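Notas para a palestra "O livro que ficou em cima da mesa"
Encontro de leitores e mediadores de leitura, sala do primeiro andar, Biblioteca Chamoun
Orador: Raed Akl

Abertura (sem pressa, deixar as pessoas sentarem-se)

Boa tarde a todos, e obrigado por terem subido as escadas com este calor de julho. Quero começar por agradecer à Fatima Ogunleye, que me convidou há tanto tempo que eu já tinha mudado duas vezes de assunto, e que aceitou as duas mudanças com uma paciência de santa. O assunto com que fiquei é pequeno, aviso já. Vou falar-vos da contracapa. Da parte de trás do livro, aquela que lemos de pé, na livraria, com a mala ao ombro e o autocarro a chegar.

(Perguntar: quem leu uma contracapa hoje? Esperar pelas mãos no ar. Há sempre alguém que leu a de um pacote de bolachas, e também vale.)

A minha avó lia os livros pela parte de trás

Contar a história da avó, mas sem me alongar como fiz em Endport. Ela pousava sempre o livro com a capa para baixo. Dizia que a capa era para quem vende e que as costas eram para quem lê. Eu tinha 14 anos quando lhe pedi emprestado um romance e ela me obrigou a ler primeiro a contracapa em voz alta, de pé, na cozinha, com o arroz ao lume. Se eu não ficasse com vontade de saber o resto, não mo emprestava. Fiquei com vontade. Levei o livro, e devo confessar aqui, diante de testemunhas, que nunca o devolvi.

(Pausa. Se rirem, contar também a do dicionário. Se não rirem, seguir em frente.)

O que cabe nas costas de um livro

Passar agora à parte mais prática. Durante anos trabalhei com a Suryani Ngui na Gasetti, uma editora pequenina onde todos faziam de tudo, e o texto da contracapa era o último a ser escrito e o primeiro a atrasar-se. O autor queria contar o livro inteiro, o comercial queria uma frase só, e a Suryani ficava no meio, com uma caneta vermelha e um chá já frio. Aprendi com ela a ler em voz alta cada versão. Onde me faltava o ar, ela cortava.

Convidar a sala a olhar com calma para o ecrã. Não dizer nada durante um bocadinho, que as pessoas gostam de olhar antes de nos ouvirem.

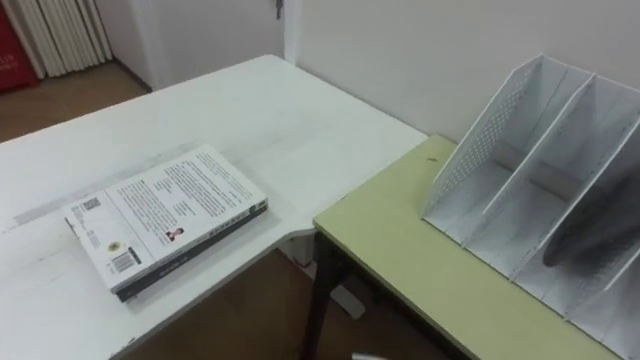 Fotografia: Arlo Montoya

O que me interessa neste livro brochado, pousado assim de costas na mesa branca, é a quantidade de coisas que pedem atenção ao mesmo tempo. Temos o texto, em vários parágrafos bem cerrados, e temos um retrato pequeno lá pelo meio. Depois vêm o código de barras e o código QR, que são para máquinas e telefones, coitados, mas que ocupam lugar como qualquer convidado. E reparem na mesa, que também tem as suas marcas e os seus riscos. Gosto de livros em mesas assim, com ar de quem trabalha.

Falar do retrato. Um rosto na contracapa muda a maneira como lemos o texto que está ao lado: começamos a ouvir uma voz, e nem sempre a voz certa. A Sawsan Khalaf, que foi durante muito tempo revisora na Pristus, tapava a fotografia com o polegar enquanto lia. Experimentem em casa, é mais difícil do que parece – o polegar foge.

Falar do código QR com alguma generosidade. Eu resmunguei muito quando apareceram, e a minha filha que o diga. Hoje acho que podem ser uma porta simpática para um excerto ou para uma leitura gravada, se houver alguém do outro lado a cuidar da página. Numa tiragem de 1.000 exemplares, um endereço que deixa de funcionar é uma maçada que nos acompanha até ao último livro vendido.

Exercício em pares (cerca de 16 minutos)

Cada par escolhe um livro do carrinho, sem olhar para a capa. Uma pessoa lê a contracapa em voz alta, a outra ouve de olhos fechados e depois conta o que lhe ficou. Trocam a meio. Peço só que não me escolham todos os policiais, que desaparecem sempre primeiro, e que voltem a pôr os livros no carrinho com carinho.

(Andar entre as cadeiras. Não corrigir ninguém. Ter à mão os óculos de reserva para quem se esqueceu dos seus.)

Para a conversa no fim

Perguntar que frase guardaram. Perguntar se alguém desistiu do livro por causa do texto, e em que linha. Se a conversa pegar, deixá-la ir; se não pegar, ler a contracapa do romance da avó, que trago no saco, entre os óculos e a garrafa de água. Lembrar que há chá e bolo de laranja no átrio e que a sala fecha às sete.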